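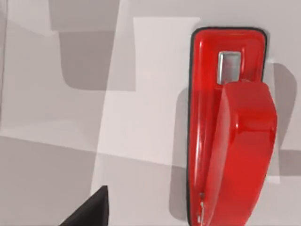
Is the Drolo simulation pack any good for handset tasks, or should I build my own?

Posted by Vlasta Georgiev in Simulation and Training

I run a small automation side at a company that refurbishes door entry phones and wall telephones. We want an arm to lift a handset off its cradle, wait, put it back, and repeat that until we know the hook switch works every time. At present a person does it, 40 lifts per unit, and it is dull work that people get wrong by the afternoon.

Before we buy an arm I have been trying out the simulation side. The pack I'm looking at is Drolo, which is sold as a set of household and office fixtures for arm training. The wall telephone is the one I care about, the red one with the handset sitting vertically on the base and the silver hook switch above it. The trial lets you load any single fixture with a gripper and run it for as long as you like, but you can't export anything and you only get one wall.

What I have found so far:

The model looks fine. The handset is a separate body from the base, so it does come away, and the weight can be changed in the settings. The red plastic is very shiny by default and so is the switch. The wall is plain pale grey with hard-edged shadows across it. I have not found a way of softening those shadows in the trial.

The wrist view is where I'm stuck. When the gripper is low and to the left of the phone, the view shows the top of the handset and the switch but not the lower end, and the lower end is what I need in order to know whether it has been seated properly. If I back off far enough to get the whole phone in, the gap between handset and base is only a few pixels wide and my detector loses it.

The price for the full licence is 515 a year for one seat, and support is extra. I could model our own phones instead. We have drawings for most of them, but I have never set up contacts for a sprung switch and I don't know how long it takes.

So what I would like to know is whether anyone has used the full version for something that hangs on a wall, whether the hook switch moves or is only there for looks, and whether a policy trained on that shiny red finish is any use on a matt cream phone. We have no red ones at all.

I am using a two-finger gripper with plain dark fingers, set to the default width. Floor-standing arm, not ceiling mounted, if that makes a difference.

Brisa Becerra

I had the full licence for most of last year and let it lapse in January. I used it for wall fixtures, mainly light switches, a thermostat and the same telephone, so I can answer most of this.

The hook switch does move, but it is switched off when you load the fixture. Open the fixture settings, go to Joints, and you will see one called hook with the type set to fixed. Change it to sliding and give it a spring. The default spring value is far too stiff and the handset will jump off the wall the first time you run it. I brought it down in steps until the handset stayed put under its own weight. I can't remember whether the Joints page is open in the trial. If it's greyed out, write to them and ask for the evaluation key, as they gave me one without any fuss and it lasted 4 weeks.

On the finish, don't train on the default. My first policy learned to go for the long white highlight down the left side of the handset. It scored very well in simulation and then missed our real phone by a finger's width, over and over, and the light in our workshop comes from the other side. There is a material randomiser in the full version that changes colour and gloss on every reset. Turn it on for the phone and for the wall. I ran 2,000 episodes with both on and the result was usable on a beige handset with no extra training. With the phone randomised and the wall left plain it was noticeably worse, and I put that down to the shadows. A dark patch on a pale wall has a very clear edge and the network will happily treat it as part of the phone.

You can soften the shadows in the full version. It's under Lights, Source size. The trial has it fixed.

For the view, I'd stop trying to get everything from the wrist. Use the wrist view for the approach and the grasp, then add a second fixed view from the side, level with the cradle, for checking that the handset has gone home. From the side you see the gap directly. Drolo allows two views per arm on the single-seat licence, three on the next one up. If you really can only have the one, tilt it down and start the approach from higher up, so the lower end comes into view while the fingers are still clear of the handset.

One more thing about the default gripper. The fingers are tapered and quite narrow at the tip, and the handset is rounded at the top. If you grip up there it rolls out. Grip around the middle, where the sides are straighter. I also swapped in wider pads, which you can do by changing the finger part in the gripper settings.

Is it worth 515? For one telephone, I'm not sure. For me it was, as I needed several fixtures and didn't want to model any of them. The support add-on was not worth having. I asked them two things and both answers were links to pages I had already read. The pages themselves are decent.

If you have drawings and only need phones, you could do what I did afterwards, which was to build the fixture in our own tool with a box for the base, a simple shape for the handset and one sliding joint. It looked terrible and trained about as well once the colours were randomised. It took me the best part of a fortnight, and a good half of that went on the spring.

trujillo_bench

We looked at Drolo and went with Broladard. It's cheaper and the arms are better but there are fewer fixtures and I don't think there is a wall phone. There is a desk phone.

Grudus

Agree with most of what Brisa Becerra wrote, but I would be careful about using any simulated switch to decide how a test rig should behave. You say you want to know that the hook switch works every time. The simulation can teach the arm to lift and replace the handset. It tells you nothing about worn contacts or a sticky spring, and those are the faults you will get on refurbished units. You will need to read the line state from the phone itself and have the arm stop when the reading is wrong.

Also think about whether you need a learned policy. If your phones are always clamped in the same place on the test board, a taught path with a force limit will do the lifts, and you can set it up in a day with the software that comes with the arm. We do this for drawer fronts. The learned approach is useful if the units arrive in different positions or you have many shapes of handset. How many models do you handle, and are they fixed to a board or hung by hand?

If they are hung by hand I would fix that first. A board with two locating pins costs very little.

About the seating check – a fixed view from the side works, as already said, but on our line we use the force reading. The push needed to close the last few millimetres has a clear shape when the part seats and a different one when it has caught on something. Drolo does give you wrist force in the full version. It was noisy in the release I tried and I had to filter it.

Vlasta Georgiev

Thanks, all of you. The Joints page is greyed out for me, so I have written to ask for the evaluation key.

To answer Grudus, they are hung by hand on a rail and we have nine models going through, five of them fairly similar. The rail has a bit of play in it. I take the point about the pins and I'll get a board made up for the similar ones and try a taught path on those. The other four have quite different handsets, so I would still like to try the learned route for them.

We do read the line state already, with a small box that lights up when the handset is lifted. It has an output on the back that nobody uses, so the arm controller can take it from there.

I'll try the side view first and the force reading after that. If the key arrives I'll post the spring value that works for me.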